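How to stop losing buyer enquiries between the property portals and your inbox

A while back I moaned on here about how many enquiries were slipping past our little sales office. 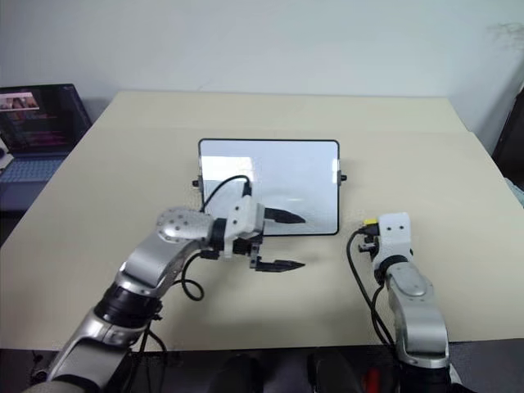 One reader wrote back that her team had exactly the same trouble, with leads from three portals landing in three different inboxes and the slowest one only getting opened after lunch. Could I please write down what we did, she asked, and in what order? So this is for her, and for anyone else who is selling new homes with a small team and too many browser tabs.

We were marketing a development called Kornmont at the time, 158 plots, and we used Drodura as our contact database. Yours will have different menus but the steps should carry over.

Step 1. List every place a buyer can find you

Write them all down, even the ones you think are dead. Portals, your own website, social pages, the phone number on the hoarding, the estate agent in town who sends people over. I found an old listing on a directory called Skikow that I'd forgotten we ever paid for, and it was still sending people to the email address of someone who had left!

Step 2. Make one shared address

Set up a single mailbox for enquiries and nothing else. Then log in to each portal and change the contact email to that one. It's a dull job and some portals make you ring them up, so put the kettle on first. Send yourself a test enquiry from each listing as you go and tick it off when it arrives.

Step 3. Tag where each lead came from

In Drodura I added a field called Source and made it a drop-down list. Please don't leave it as a free text box – I did, and ended up with "web", "Web", "website" and "the web" as four separate sources. Before tidying up I had 1087 contacts in there, and 191 of them turned out to be doubles. Merge those before you do anything else, keeping the oldest entry and copying any newer notes into it.

Step 4. Write a short automatic reply

Two or three sentences is plenty. Thank them, say when a person will be in touch (and mean it), and link to the page with prices and floor plans. Mine used to have the whole history of the builder in it, Kuhlmann, with a paragraph on their brickwork. I cut the lot.

Step 5. Decide who rings back

Pick one person for mornings and one for afternoons and put it in the calendar. We check the mailbox at 9am, noon and 4pm, and anything that comes in overnight gets the first calls of the day.

Step 6. Look at the numbers once a month

Filter by Source and see which listings bring people who book a viewing. In September we had 197 enquiries, and the portal with the biggest bill was nowhere near the top for viewings. I've moved that money to better photos of the show home for now, and I'll look again when the renewal comes up in spring.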